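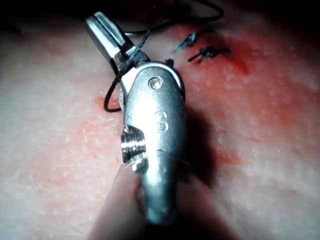
Black suture thread at the jaws of a surgical-style instrument, pink practice pad behind.

Review: Clesora 3, observer reporting software
By Guilan Yuan
14 February 2018

Clesora is a reporting tool for domestic election observers. It consists of a phone app for people at polling stations and a desktop console for the team that collects their reports. Adinik, the developer, sells it by the election and not by the seat, so a group pays once and can add observers up to polling day without a new contract.

I tested version 3 during the municipal vote in Dinsa, with a local monitoring group run by Hagos Alemneh. The group placed observers at 74 polling stations. Most of them had used paper forms in the past and had never filed from a phone.

Setup

The console is installed from a single package and asks for three files: a station list, an observer list and a form. The station list must be in a strict column order, and the error message for a wrong column does not say which one. We lost an evening to a header with a trailing space in it. Station codes with leading zeros are handled correctly, which cannot be said of the previous version.

Forms are built in the console. Field types are yes/no, number, short text, time and photo. Conditional questions work one level deep. A question such as "Were party agents asked to leave?" can open a follow-up, but that follow-up cannot open another. For our form, which had a branch on late opening and a second branch on missing materials, this meant flattening the structure and writing longer labels.

Translation is done by uploading a second copy of the form with the same field codes. Text in the wrong place is not flagged. Wubit Kahsay, who checked our second language version, found two labels swapped only by reading the whole form on a phone.

Filing from the station

The app starts quickly and runs on cheap handsets. Reports are saved on the phone and sent when there is a signal. If data fails for ten minutes, the app offers to send the coded answers by text message instead. This worked from every station where we tried it, including those in the hill wards, although a long form takes several messages and the observer pays for them unless the group has set up a reverse-billed number.

A report can be corrected after sending. The first version is kept, the change is logged with a time, and the console shows both. This is the right design for work that may later be put before a court or an election board. 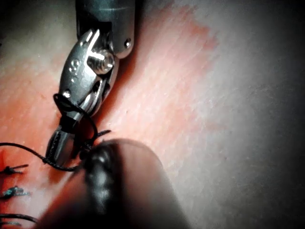
Photos are the weak part. They are queued behind the text answers, which is sensible, but the queue has no limit and no priority. A photo of a signed results sheet waits behind a photo of a ramp. On election night the sheets were what we wanted, and some arrived well after midnight. Observers can delete queued photos by hand, and we ended up calling a number of them to ask for that.

The console

The main view is a table of stations with the last report time and any open incidents. It sorts and filters without delay. The map is slower and I stopped using it by noon.

Incidents are sorted by a severity level set in the form, and a supervisor can raise or lower the level with a note. Notes are required. Reijo Tuominen, who ran our incident desk, found this tedious in the first hour and useful at the debrief.

The turnout projection takes a sample of stations and gives an estimate with a margin. Adinik documents the formula in an appendix, and it is a standard one for a stratified sample. The console will show an estimate with as few as 80 percent of sample stations reporting, and that threshold cannot be changed. I would want it adjustable. Missing stations are seldom missing at random — they tend to be remote, or in trouble — and a group may have good reasons to wait longer.

Export is to CSV and PDF. The CSV is clean. The PDF puts one incident on each page whatever its length, so our incident annex came to over 80 pages and had to be rebuilt in a word processor.

Security

Reports are encrypted on the phone and in transit. The PIN can be set to wipe the app after repeated wrong entries. There is no duress PIN. Groups working where observers are detained or searched should take that into account — Hotness, the free tool many small groups use, has one, though it lacks text message fallback and a correction log.

Support

Benito Rivas at Adinik answered our questions by email, usually the same day, and on polling day there was a staffed phone line. The manual is complete but has no index. A fix for the photo queue is planned for June, and the column error message is on the same list.

Verdict

Recommended for groups with a trained data desk and a form that can be kept fairly flat. Run a full rehearsal with photos turned on, and set up the reverse-billed number before observers are deployed. Groups that depend on fast images of results sheets should wait for the June update.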